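What Is a School Board, and Why Does It Meet at Dinnertime?
By Evie Tunstall
Oct 30, 2025

Somebody decided when your school day starts. Somebody decided how long recess is, which math book you get, and whether the roof over the gym gets fixed this year or gets another bucket put under it. You might think it was your principal. Your principal would love for you to think that.

A lot of those decisions belong to the school board.

So who are these people?

A school board is a group of grown-ups who are in charge of all the public schools in one area. That area is called a school district. In the Lulden district, where I go to the meetings so that other people can stay home, the board has seven members. One runs a shoe store. One is a retired dentist, and yes, she does look at your teeth while you talk.

In most places, board members get the job by winning an election. You don't need to have been a teacher. You do need to live in the district and be old enough to vote, and you need to be able to sit in a folding chair for a very long time.

What do they decide?

Big things, mostly. They hire the superintendent, who is the boss of all the principals. (Even principals have a boss. Enjoy that for a moment.) They vote on the budget, a plan for how the district will spend its money. They approve the school calendar, so if you have an opinion about the length of winter break, these are the people to take it up with.

They don't decide who sits next to you in art.

How does a vote work?

Say Varno Elementary, with its 308 students, wants a new playground. First the playground goes on the agenda, a list of everything the board will talk about that night. If something isn't on the list, the board usually can't vote on it. This stops people from buying a playground by surprise.

At the meeting, one member says, "I move that we approve the playground." Nobody gets out of a chair. "I move" just means "I would like us to do this." Then another member says "second," meaning "I'd like to talk about it too." Now they discuss. They ask what it costs, how long the slide will last, and whether the slide has to be purple.

Then they vote. On a board of seven, if all of them are there, it takes four yeses to win. If the vote is six to one, the playground is approved and the one person has to be polite about it.

What if hardly anyone shows up?

Then there's no meeting. A board needs a quorum, a funny old word for "enough members to make it count." For most boards that is more than half. With seven members, four is a quorum and three is just some people in a room.

Can kids go?

Yes! School board meetings are open to the public, and you are the public. There are a few private parts, when the board talks about things like one worker's job or one student's problem. The rest you can watch.

Most boards also have a time called public comment, when people from the audience can speak. In Lulden you get up to three minutes. A fourth grader used hers in January to explain that chocolate milk had gone up to 62 cents and that she had not been consulted. She finished with time left over, something no adult has managed while I've been watching.

If you want to speak, ask a grown-up to help you find the rules for your district. You may have to sign up before the meeting starts. Write down what you want to say and practice it out loud. Say your most important thing first, in case you run out of time or nerve.

Will it be boring?

Parts of it, very. Last year's budget packet was 464 pages long, and people discussed it one section at a time. Bring a snack if snacks are allowed, and a pencil if they aren't.

Words to know

Agenda: the list of what the meeting will cover.
Budget: the plan for spending money.
Quorum: enough members to hold a meeting.
Minutes: the written notes of what happened. They last for hours.

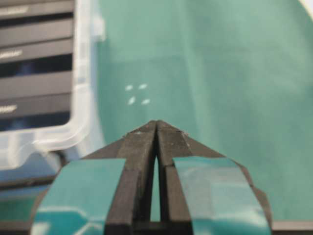 One more word is "adjourn," and you'll hear it last. It means the meeting is over and everyone can go home to dinner. Somebody has to make a motion for it, too, and in all my time at Lulden meetings that one has never failed to get a second.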